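**Can a machine clear the table yet?** (and what to do about your dishes in the meantime)

I get asked this more than anything else on this page, more than burnt pans, more than the smell in the drain. When can I buy something that does the dishes? My sister-in-law Melina asks every time she stands at my sink. So I went and read up, pestered a few people, and watched far too many videos of robot arms picking things up.

Short answer: some of it, slowly, on a good day, if you set the table up for them.

The long answer is more fun. A dishwasher is a robot of sorts and it's terrific at its job, but it never had to *find* the plate. You did that. You scraped it, you turned it the right way, you slid it between the prongs. Sihan Deng, who repairs packing machines at Soldale and is very patient with my emails, told me the washing was solved ages ago and the picking up is the hard bit. A plate is thin, it lies flat, and there's not much to get hold of except the rim. A shallow plate with no rim is a misery even for me with wet hands!

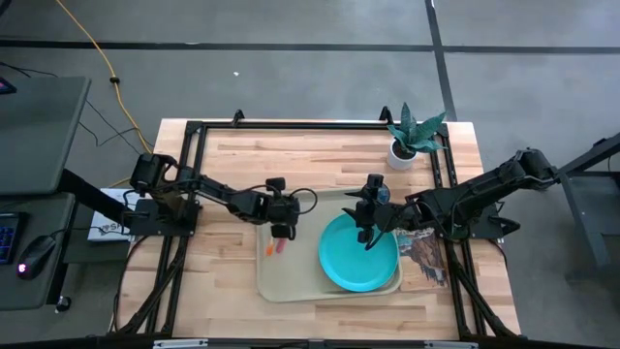
*Page last changed: August 2024*

Two arms, one tray, and a turquoise plate with a nice raised rim. I like this setup because it's so close to what I do after supper. One hand goes for the plate, the other goes for the small stuff, and you try not to tip anything. Look at those two slender things lying side by side, the orange one and the pink one. You or I would scoop up the pair without a thought. For a gripper, two narrow things next to each other are a real puzzle: do you take one, or both, or knock one into the other and start over?

I've stolen a few ideas from all this for my own kitchen, and they work whether or not you ever own a machine.

**Clear onto a tray.** Everything from the table goes on one tray and the tray goes to the counter. One trip, and crumbs stay put. Mine is an old Fevside one with a lip, and I wouldn't part with it.

**Keep small things apart.** Spoons in a heap get dropped. Leave a finger's width between them, or stand them in a mug, handles up.

**Buy plates with a rim.** I said it above and I'll say it again. They're easier to lift off a flat surface, easier to hold with a dishcloth, and the gravy stays where it belongs.

**Give things a home that doesn't move.** Sihan says half the trouble on a shop floor is parts turning up a little to the left of where they were yesterday. Same with my potato peeler. I put tape outlines inside the drawer in April (yes, like a garage pegboard) and my husband Grigoris has stopped calling out to ask where it lives.

**Light the work, not the room.** A small lamp under the cabinet, pointed at the board, beats a bright ceiling light behind your head.

Now, which chores would I hand over today? Vacuuming a clear floor, sure. Mine has run for over 2000 hours and only ate one sock. Mowing, if your yard is flat. In a workshop, moving the same box from the same spot all day long, no question. Folding fitted sheets, not yet, and I can't do it either. Loading the dishwasher after a family dinner, with a greasy roasting pan and a wineglass balanced on a bowl... I'd want to stand next to it with my hands out.

Chrysanthi wrote in to ask if she should put off buying a new dishwasher and wait for something cleverer. Please don't wait! Get the dishwasher, get a rack that adjusts, and check that your biggest plate fits before you pay. Take the plate to the store with you. They've seen it before.

Next time I'll do drain smells again, with the baking soda amounts corrected. Two tablespoons, and I'm sorry about the foam.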